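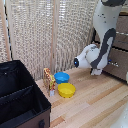
How many demos before moving the bowls?

I'm teaching my arm to stack the blue bowl and the yellow one, and I have 422 demos so far, nearly all with the bowls close together. Should I keep going like this or start spreading them out?

Rafsan Nanayakkara

Spread them out now! I did 904 with one layout and my policy fell apart when I moved a bowl a hand's width. Shift things every 10 demos — the snack box too, or it'll end up using that as a landmark. Keep your old ones, just mix them in.

Tristis

I'd just get to 2,000 and see. Worked for me in January, different arm though.

Dorbridge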